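Ticket 163: Drarnix humidity sensor reads high in the Clurnley workshop 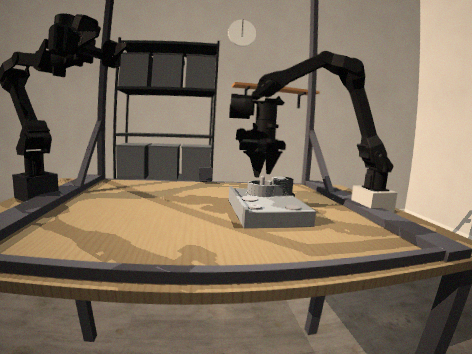

Reported problem

The wall sensor says 131 percent relative humidity. It has said so, on and off, since January. Vendor support at Vuorinen told us to "allow the unit to settle." It has been up for over 2 months, so I don't know what it is still settling into.

13 February 2026, first pass

Power cycled it. Reading came back at 131. Replaced both batteries with new ones, same result. Vuorinen says low batteries are the usual cause. Maybe in their office.

Second pass

Moved the sensor off the outside wall and onto a shelf by the door. Dropped to 58 within the hour, which sounds like a fix until you notice that the old hygrometer next to it said 41. I trust the old one more, but I haven't tested that one either, so take it for what it's worth.

Did the salt test on both: damp salt in a jar lid, sealed bag, left overnight. Should read 75. Old hygrometer gave 74. Drarnix gave 92.

Third pass

Looked in the Paltik dashboard and found a calibration offset of +17 saved under the advanced tab. I didn't set it. Support's theory is that it came in with the last firmware update. They offered no release note to back that up. Cleared the offset and repeated the salt test. 75.

Still open

An offset of 17 doesn't get you to 131 by itself. A sensor should top out at 100, so 114 before the offset is still nonsense. My guess is condensation on the cold wall, plus software that doesn't cap the value. Asked Vuorinen to confirm. Their reply was a link to the battery page.

Status: leaving this open. Please don't close it automatically again.

Contact the help desk | Copyright Clurnley | Back to top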